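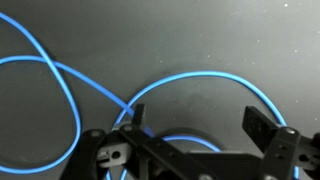 A blue cable on a dark tabletop.

Mulberg residents who have been waiting for a decent internet connection will be glad to hear that the library on Annamalai Street is opening its study rooms until 10 in the evening, starting Fri 17 January, and that anyone with a library card can come in and use the network for free.

The longer hours were agreed in December, after a winter in which the line to the north side of town kept dropping out, sometimes for an hour and sometimes for most of a weekend. Families with schoolwork to hand in had been sitting in parked cars outside the library to pick up the signal, and the staff inside could see them from the front desk.

"We would wave at them, and then we'd lock up and go home, and it never felt right," said librarian Zohreh Tabrizi, who has worked in the building since it was still half post office. "So I'm very happy we can just let people in and let them be warm while they get their work done."

The town has set aside $2,995 for the extra heating and lighting, which should carry the evening hours through to spring. There are 70 seats across the study rooms and the old reading room upstairs, and most of the desks by the windows now have a wired connection as well - handy for anyone who has to send in something large or sit through a long video call.

Kamran Asadi, whose two daughters are both in high school, said he had already picked out their table. "They want the one near the radiator," he said, "and I want the one where I can see that they're really studying, so we'll have to work that out between us."

Repairs to the north side line are a separate matter. The town says 858 homes are affected, and work is due to begin once the ground is soft enough to dig.

The study rooms can be reached by the side door after six, when the main entrance closes. Cards are issued at the front desk during the day, so first-time visitors should stop by before then and bring something with their address on it.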